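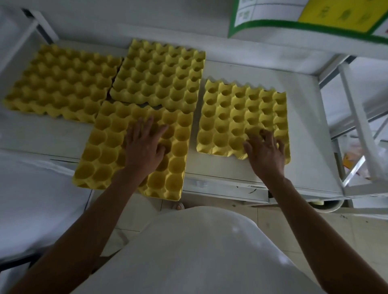
Collection round 4 at Pisthorpe closed on 9 July 2024, and I have been asked to set down how it was run before the notes are filed. This is a personal page and the views in it are mine, although the procedures described were agreed between the site and the Renia project.

Renia is a learning system intended to handle light packaging in small food businesses. It is trained on recordings of people doing ordinary work with their own hands, taken from head height so that the view is close to the one a machine would have. For round 4 we asked for egg trays. The empty moulded-pulp tray is a difficult object for a system of this kind. It has no flat face to speak of, its cups and ridges repeat in every direction, and when two trays of one colour lie edge to edge the boundary between them can be a thin dark line or nothing at all.

The instruction sheet for the task ran to less than a page. Participants were to lay out four trays on the work surface, place both hands on them, and adjust them as they saw fit. Overlapping was permitted. No final arrangement was specified. In March we had issued a sheet with a diagram on it, and the recordings that came back were so alike as to be of limited use. Participants copied the diagram with great care, and the system learned the diagram.
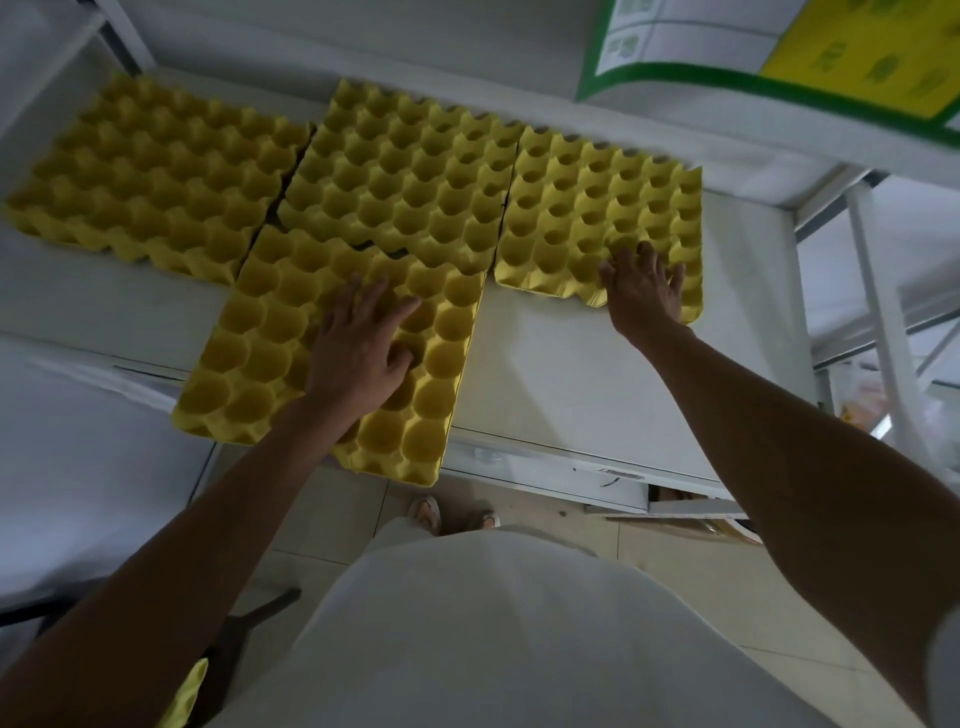 The present sheet gives more freedom, and the labelling has had to become stricter in consequence. Each recording is divided into short segments, and for each segment the labeller notes which tray each hand is touching, whether any tray overlaps another, and whether any part of a tray extends past the edge of the surface. Trays are numbered by position at the start of the segment and keep their numbers until it ends. Where a labeller cannot tell which tray is uppermost at a join, the entry is left as "unclear". Guessing is not permitted. I would ask anyone taking over this work to hold to that rule, as it is the first to slip on a long afternoon.

The target for the round was 200 recordings. We accepted 123. Most of the remainder were set aside for one of two reasons: the hands left the view for too long, or the participant looked away from the surface while still working. The second is entirely natural behaviour, and I am not persuaded that we should be discarding it. Vídalín, the group responsible for checking, takes the contrary view and has asked that the present limit of 10 seconds be kept. The matter will be raised again before the next round.

A word on the setting. It was proposed at an early stage that all recording should take place at a cleared bench against a plain wall. I opposed this and remain of the same opinion. Shelving, signs, bags and marks on the furniture are part of any working room, and a system which has met trays only on a bare bench will be poorly prepared for a shop. The Pisthorpe recordings were accordingly made without tidying — a decision that has added to the labelling hours and, in my judgement, repaid them.

The accepted recordings have been passed to Tusetti for storage, together with the instruction sheet and the list of rejected items. Participants who wish to have a recording withdrawn may still do so through the site office, quoting the reference on their consent form. The labelling guide is being revised to cover stacked trays, and the new text will be circulated to labellers before any further recording begins.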